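Refill Shops and Bulk Buying: Your Questions, My Doubts

I have been writing about household spending since before refill stores showed up in Mastton, and the same questions keep landing in my inbox. I am not against refilling. I am against being told it saves money by someone holding the scoop.

Is refilling cheaper than buying a new bottle?

Sometimes. Look at the price per ounce and ignore the rest of the sign. At the Pletholm store, the dish soap worked out cheaper than the supermarket's own brand and the hand soap cost nearly twice as much. They were on the same shelf, under the same green banner. Bring a calculator.

What about the big refill pouches sold online?

Check how much is in them. Cladine sells a pouch that is supposed to fill a standard pump bottle 2 times. Mine came up short on the second fill, and customer service told me my bottle was "generous." I measured it. The bottle was fine.
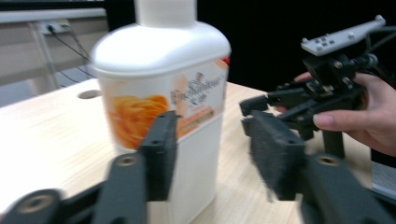 The other thing with pouches is shipping. A low price that climbs at checkout was never a low price, and I'd treat any "free delivery over" offer as a nudge to buy more soap than you can use before it separates.

Can I reuse any plastic container?

For soap, mostly yes, if it has been washed and dried all the way through. For food, stick to containers that held food. Never put a cleaning product in anything a child or a tired adult might drink from, and write the contents on the outside in marker. Tape falls off.

Do I really need to clean the container between fills?

Yes. Topping up an old bottle again and again is how you end up with something cloudy at the bottom. Hot water, a long shake, then leave it upside down overnight with the pump out. If the pump tube still smells off after that, throw the pump away.

Shops claim one refill customer saves 107 bottles a year. Is that true?

I asked where the number came from and was sent a leaflet with the number on it. My household of four got through far fewer than that last year, and we are not a tidy bunch. Maybe a hotel could do it.

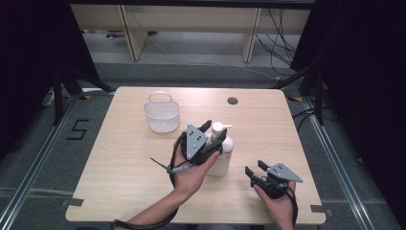 A reader, Gaëtan Chevalier, wrote in May to say his local shop uses the same figure, only there it is per family. So one of them is wrong, or both are – pick whichever you like.

Is a membership worth paying for?

Aubert charges $74 a year for ten percent off. You would have to spend $740 there before you broke even. If you spend that much on soap and lentils in one store, go ahead. I don't.

Are dry goods a better deal than liquids?

In my experience, yes, though not across the board. Spices are the clear winner, as you can buy a spoonful. Rice and flour tend to lose to an ordinary big bag. Nuts depend on the week. Ask when the bin was last emptied – a good shop will know.

Do you get paid by any of these stores?

No. One offered me a tote bag and I left it on the counter.

Last updated July 5, 2018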